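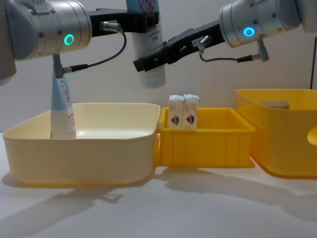

A squeeze tube standing upright in the left bin.

Small claims, small print. Kelteck bought shelving from Funthorpe in May, paid up front, got half of it. Contract said disputes go to arbitration - page 31, gray type. Does that clause hold? Usualy, yes. Some small claims courts will still hear you. Check the carve-out first.
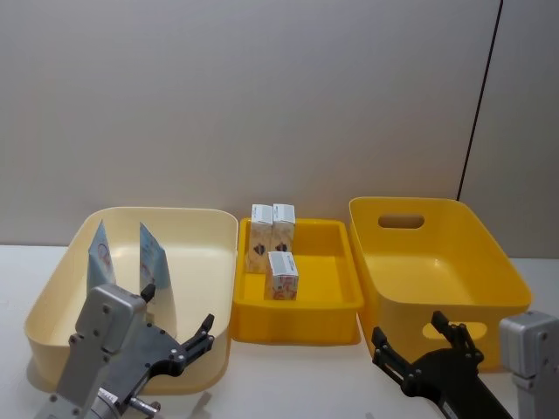
One reader wrote in that she skipped arbitration, filed at the courthouse and paid a $100 fee. Took 2 hearings. Funthorpe settled befor the second one ended.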